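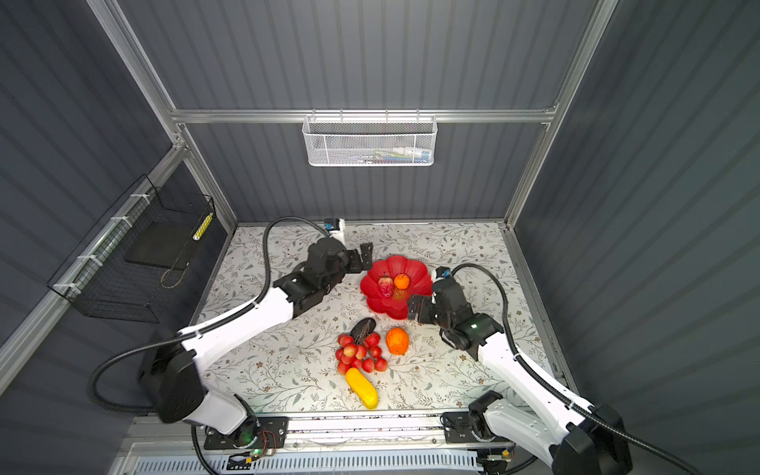
The first thing Eleri Hughes did when the arms arrived at Sellik was give up her chair. She had packed gift fruit at the same bench for years, and the new station needed the corner by the window. "I sulked for a day," she says, laughing. "Then I wanted to see it pick up a strawberry."

So did everyone else! Sellik makes up fruit plates and hampers for offices and hotels, up to 500 orders on a busy day in October, and the work has always been done by hand, standing, at speed. Wrists go first, then shoulders. Rhun Gronow, who runs the floor, had been looking for a way to take the dullest part of the job away without taking the people with it.

What he settled on was a pair of white arms working toward each other over one table, with black two-fingered grippers and a plate between them. Training is done with fake fruit, which survives a bad squeeze and doesn't attract wasps. A strawberry and an orange call for different handling, and a heap of small round berries is a puzzle all by itself – which one do you reach for first?

Packers turn out to be wonderful at answering that kind of question. Nazar Kovalchuk spent 11 seasons on the line at Gerach before coming here, and he now spends half of each shift at the station, setting out fruit and noting where a grip slips. His notebook had reached 1,291 entries when I visited. He read me several with real relish, including one long complaint about bananas.

The other half of his shift is still packing. Rhun insists on that, and the crew pushed for it too. They also asked for training hours to be paid at the higher rate, and got it after two tense meetings. Not all of them are won over. Henryk Zieliński likes the arms well enough but misses the talk across the bench, and he worries about who gets hired next year.

Eleri has a new chair now, closer to the station than the old one. She is teaching two newcomers how to lay out a plate, and she still does the ribbons herself.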